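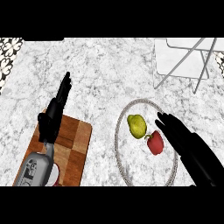

Countertop and board, Eswood kitchen

Kitchen Safety Walk-Through, Eswood Community Hall
April 2000
Checked by: Kyriaki Vasilakis

1. Fire extinguisher — OK. Gauge in the green, tag signed in February. Great to see it back on its hook!

2. Smoke alarm — OK. Loud enough to hear from the parking lot (I went out and checked).

3. Outlets near sink — NEEDS WORK. Left one doesn't trip when tested. Please keep it taped over until Ambrose can send an electrician.

4. Refrigerator — OK. 39 degrees at the back, nice and steady all morning.

5. Hot water — OK. Much better than last time, when we waited 3 minutes for it to warm up.

6. Cutting boards — OK. Raw meat boards now have their own rack, and I love the new labels.

7. Floor mats — REPLACE ONE. The corner by the stove curls up. Workell has the same size for $52.

8. Back door — OK. Opens fully, nothing stacked in front.

Overall a really good visit. Items 3 and 7 to be looked at again next month.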